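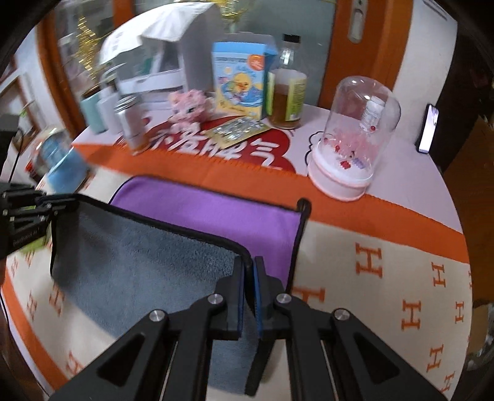 PLELDALE, October – The Vorside is a two-sided cleaning cloth sold in packs of 2 at most hardware counters here. I bought two packs and used them on kitchen surfaces, window glass and a bicycle frame.

Each cloth weighs 64 grams by my scale and held 466 grams of water before it dripped. Absorption is good. Wringing is slower than with a single-layer cloth, and the edging stays damp longest – overnight on a rail, in my case.

On glass it left faint streaks until the third wash. After 20 cycles at warm settings the stitching was intact, though one corner had curled. Lint was low throughout.

Amancay Espinoza tested the older Navarrete cloth for this site and found it dried faster. I would keep that one for windows and use the Vorside on counters.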